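The Lectionary in Your Pocket
How a small team at Clunach rebuilt offline scripture audio for cheap phones
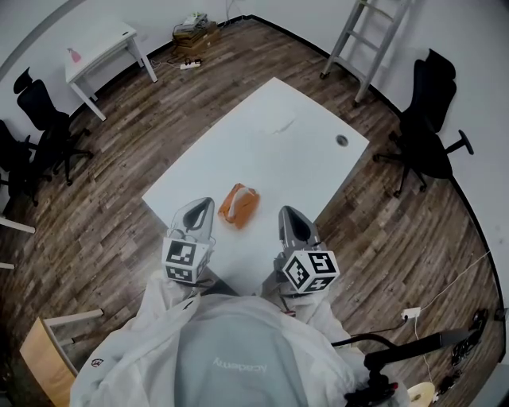 Most listeners who use Enari have never opened its settings. They press one large button in the morning, hear the day's readings in Amharic or Tigrinya, and put the phone away. The software behind that button has been rewritten twice, and the second rewrite, released in September, changed how the recordings are stored, found and played.

The original app treated each chapter as one audio file. A church that follows a calendar of readings seldom wants a whole chapter. It wants nine verses from one letter, a psalm response and part of a Gospel, in a fixed order. Enari 3 handled this by starting playback at a time offset and stopping at another. On newer phones the result was acceptable. On older handsets the player could land up to 4 seconds early, so the reading opened with the tail of the previous sentence.

"We had the right verse and the wrong breath," says Meron Abdella, who maintains the playback code. Her team first tried correcting the offsets by hand for each handset model. The table of corrections soon became longer than the table of readings, and it was dropped.

The present version cuts the recordings at verse level before they reach the phone. Each verse is a separate unit inside a larger package, with a short index at the front. The player reads the index, gathers the units it needs and joins them in memory. A silence of fixed length is stored once and placed wherever the reader paused in the studio, which keeps the pace of the original while saving space.

Cutting the files was the slow part. An alignment program named Degefa made the first pass, matching the printed text against the sound. It did well on narrative books and badly on genealogies, where the narrator's pace was uneven and the names ran together. Tsion Tilahun checked every boundary the program had marked as doubtful and moved those that fell inside a word. Psalms took longest. The narrator had half-sung several of them, and the end of one line often overlapped the start of the next.

Storage was the second constraint. The full text with audio had to fit on a phone that might have 900 megabytes free and also hold family photographs. The team settled on a low bit rate in mono, with a filter applied beforehand to take out room hum. Listeners can download by book, by season of the church year, or all at once. Season packages are the most used, and they delete themselves only if the user has agreed to it.

Sharing takes place without a network. One phone offers a package, another accepts it, and the transfer runs over a direct wireless link. Packages are signed, so a copy that has been altered or damaged will be refused. Letay Kumsa, who designed the transfer screen, removed the progress percentage after trials in two parishes. People had been stopping transfers that appeared stuck near the end, while the receiving phone was still checking the signature. The screen now names the book being checked.

The calendar caused more argument than the audio. Fixed feasts are simple to compute, but the movable fasts depend on the date of Easter, and local custom differs over some of the commemorations. Dronow, the open calendar library used by the app, calculates the movable dates and lets a diocese supply a small file of exceptions. The exceptions always win. Where no file is present, the app shows the common reading with a mark beside it.

There are gaps. Search works on the written text only, and it still treats some variant spellings as different words. The sleep timer has a shortest setting of 60 seconds and cannot be told to stop at the end of a psalm. Work on both is planned, with search first.

Reader comments

Fuad Kassa
Does the season package include the evening psalms, or only the morning ones? I downloaded Lent and found mornings only.

Meron Woldegiorgis
Fuad, evenings are a separate tick box under the season name. You have to scroll down on a small screen.

Fuad Kassa
Found it, thank you.

T. in Leicester
My mother's phone is on the old version and the update says not enough space. Should she delete the old recordings first, or will she lose her bookmarks?

Meron Woldegiorgis
Bookmarks are kept apart from the audio. Delete the recordings from inside the app, then update.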